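Urkon is hiring - parts handling and sorting, small parts room

Posted October 19, 2021

We need 5 people for the bench crew, start as soon as you can, contract runs thru end of February with a good chance of more. Day shift only.

The work: small cylindrical parts come in mixed, you pick them out, check the ends, set them down where they belong. Tan ones, brown ones, short ones, long ones. Not heavy. Not hard to learn either but you have to care about it. Chipped ends go back to Marnari, good ones get boxed for Vörös. A normal order is 400 pieces, the big one is 3,090 and that one takes the whole crew.
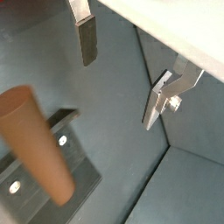 Tan cylinder and metal plate, parts handling.

What we want from you:
Steady hands, decent eyesight (glasses fine)
OK with sitting or standing at a bench for long stretches
Can read a parts list in English
No experience needed - we train, paid from the first hour

What you get:
594 a week before tax, paid weekly
Lunch break is paid too
Bus stop is right by the Billa, short walk from there
Gloves and apron from us, bring your own shoes (closed toe, no exeptions)

About the checking. Look at the flat end first, then the side. A ring near the edge of the end is fine, a crack is not. If your not sure put it in the question tray and ask. We would much rather get asked. 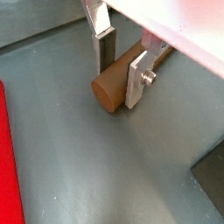
Renske from the spring crew wrote to us that the first week feels slow and then your fingers just know the sizes, and that she'd tell anyone to get the question tray habit early. She also says bring a sweater, the room is cool in the morning.

To apply - short note, a phone number, when you can start. No resume needed. Drop it at the front desk or use the form on this page. We call back within 5 working days. Returning crew, please say so in your note so we can skip the intro day.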